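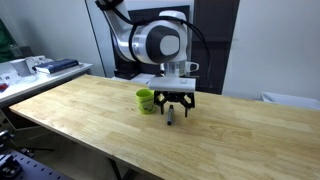 Home Projects Coursework Archive Contact

We use cookies to remember your reading preferences. Accept Manage settings

Drying Rate of Cotton and Polyester Fabric in Still Indoor Air

Filed under: Student Reports, Materials

1. Purpose

The project compared how fast two common fabrics lose water when hung indoors without a fan. The question came out of a housing survey at Plonodcombe, where most residents dry clothes inside and several reported damp on the bedroom walls.

2. Materials

Two fabrics were tested: a plain cotton sheet sold under the name Plillow and a polyester lining from Patano. Both were washed twice before testing to remove any finish left from the factory. Squares were cut to the same size and the edges were left raw, as a hem holds extra water and dries late.

3. Method

Each square was soaked for 30 minutes in tap water, lifted out by one corner and left to drip for 2 minutes. It was then hung from a plastic clip and weighed at fixed times on a kitchen scale. The room was kept closed — the door was opened only to enter and leave — and the heating was off. Fourteen runs were made in July, seven for each fabric. The starting humidity was 60 percent in every run; if the meter showed anything else, the run was put off until later.

4. Results

Polyester took up less water than cotton and reached its dry weight first in all runs. Cotton lost weight at a nearly steady rate for most of the test and then slowed sharply. The slow stage began at the top edge and moved down, so the lower corners were the last part to dry. The polyester curve had no clear steady stage.

One cotton run gave a final weight below the starting dry weight. Loose threads had come off the raw edge in the water. The run was kept in the table and marked.

5. Sources of error

The scale was slow to settle with light samples. Handling the clip may have removed some water, and the clip itself was weighed only once. Humidity rose during each run and was not corrected — the Esteban meter we used has no logging function, so only start and end values were written down.

6. Further work

Repeat with hemmed samples and a logging meter. A test with the window open would be closer to how the rooms are used in winter.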